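Is Tarkcombe worth a weekend, or is it all galleries now?

Posted by Ibsa Derese, 14 October 2021

Thinking of moving my sister's birthday weekend to Tarkcombe. We last went years ago, when the harbour end was mostly sheds and one chip shop. I gather the old rope works is now studios and there are restaurants with waiting lists. Four of us, two nights, nobody drives much in the dark. We like looking at pictures and eating well but we don't want to spend the whole time queuing. Where would you stay, and is it still a nice place to walk about? 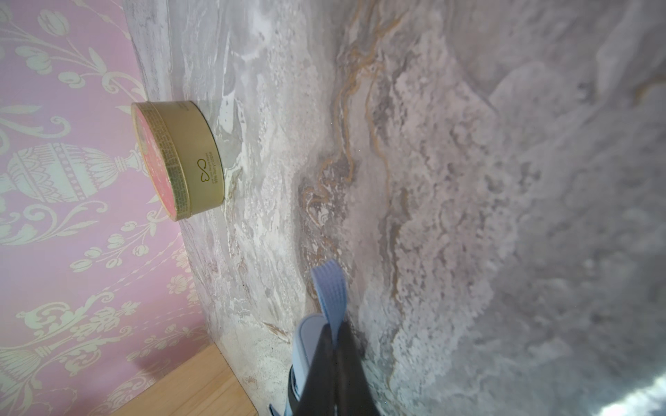 marlpit: Stay up the hill, in the streets behind the station. The harbour end looks lovely on the booking sites but the bars turn out at one in the morning and the sound goes straight up the front of the buildings. We had two nights of it in September and moved to the back of the house for the second. Up the hill it's quiet by ten and you're still a short walk from everything.

OldQuayside: I'd disagree with that. The hill is steep and dull and you end up paying for taxis. If the birthday person likes a late drink, stay near the water and ask for a room facing the yard. The Drandden has rooms on both sides. It was built in 1933 as offices for the dock company and the walls at the back are very thick.

marlpit: The Drandden is also the dearest place in town.

OldQuayside: It's a birthday.

tessellate: Rope works studios are open Thursday to Sunday, or they were last month. Check before you go because half the tenants keep their own hours. The ground floor is the commercial part, prints and ceramics mostly, and the people making odder things are upstairs. You can knock. Most of them are glad to see someone. The big gallery on Sail Street charges now, but the side rooms with the local collection are still free and they were what I liked best anyway. There are some good harbour paintings in there from before the north basin was filled in.

Ibsa Derese: Thanks all. Is the food as good as people say? My sister doesn't eat meat and I'm not keen on places where you sit on a stool.

tessellate: Agarwal, on the corner opposite the covered market. Proper chairs. Most of the menu has no meat and what they do with aubergine is very good. Book for early evening, they fill up after seven. They do a set lunch as well but the dinner is the better meal.

brackenbury_m: Second Agarwal. I wouldn't bother with Zunden unless someone else is paying. It got written up everywhere when it opened and I think it was better in the first year. We had 8 courses and I was still hungry at the end, and we were sat next to the door.

OldQuayside: Zunden is fine if you get the counter.

brackenbury_m: She's just said she doesn't want a stool.

OldQuayside: Fair enough, missed that.

kettle_lane: I live here, so a different view. It is a nice place to walk about, yes, but not on Saturday afternoon between the market and the water. The pavements on Sail Street are narrow and people stand in the road taking photos of the pink house. Go on Sunday morning before ten and you'll have it nearly to yourself. Start at the market, go down Cooper's Steps, along the quay as far as the lock, and come back by the allotments. There's a café by the lock which opens at half past eight. They only take cards.

I would also say please don't think the rope works is the only art in the town. There's a printers' co-op on Dyer Row that was here long before any of this. They've just been told their rent is going up again.

marlpit: Agree about the co-op. Is it still upstairs from the bike shop?

kettle_lane: Yes, same door. The bike shop has gone. It sells candles now.

fenwick_and_son: People complain about the candles and the studios but I remember the place when every other window was boarded up. I worked down there. You couldn't have got a sandwich after two o'clock. I'd sooner have it busy.

kettle_lane: I don't mind busy. I mind my daughter having to move out to the ring road because she can't rent anything here. Both things can be true.

fenwick_and_son: I'll give you that. My lad's the same.

tessellate: Back to the question — getting there. If you come by train, the last one back in the evening is earlier on Sundays, so look that up before you book a late lunch. The 111 bus runs from the station to the quay and saves the hill. It's every half hour until the evening and then there's a gap.

brackenbury_m: The 111 doesn't stop on Sail Street at the moment, there are roadworks. You have to get off at the market and walk down.

tessellate: Didn't know that, thanks. Since when?

brackenbury_m: Start of the month. The sign says six weeks.

OldQuayside: If the weather is poor, the customs house does a tour. It takes an hour and there are a lot of stairs. The guide we had was very thorough about the tax on salt.

Ibsa Derese: This is all really useful. I think we'll try the Drandden and ask for the yard side, and go up the hill if it's full. I've booked Agarwal for the Friday at half past six. Sunday morning walk as kettle_lane says, then the co-op if it's open. Does anyone know if it opens on Sundays?

kettle_lane: Not as a rule. Saturday until four. Ring the bell and wait, it's a long way down from the top floor.

marlpit: Take earplugs anyway.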